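Home | Guides | Recording | Support
Print this page | E-mail this page

Werkness Set-Up Guide
Section 4: Recording Drawer Examples

4.1 Power on both arms and let the self-check finish.
4.2 Put the cabinet within reach of the right arm, with its front turned toward that arm.
4.3 Set out the tray and the loose items. Change their positions between episodes.
4.4 Start recording, then close the gripper on the handle of the top drawer.
4.5 Pull in a straight line. Stop before the drawer reaches its end stop.

CAUTION: Keep hands off the table while either arm is powered.

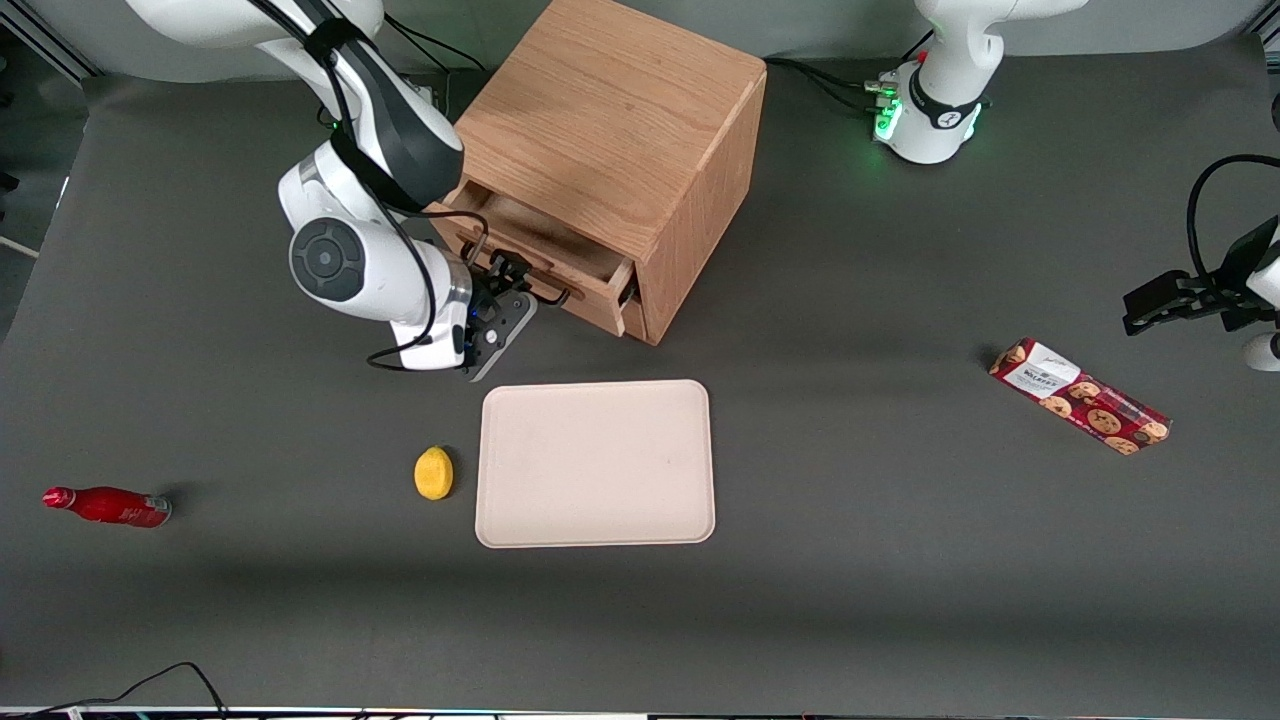 Should failed grasps be deleted?
Keep them and mark them "fail" in the episode list. Delete an episode only if a camera stream is missing.

4.6 Stop recording, return both arms to the rest pose and save. The Dolach sample set holds 1,691 episodes in this format.

NOTE: If two episodes in a row show dropped frames, restart the recorder.

Reader comments (2)

Hema Bangera: Does 4.3 apply to the cabinet too? We have been leaving ours in one spot.

Ursina Lanz: We shift ours a little each session. The policy trained on one spot missed the handle at any other.

Previous | Next | Back to top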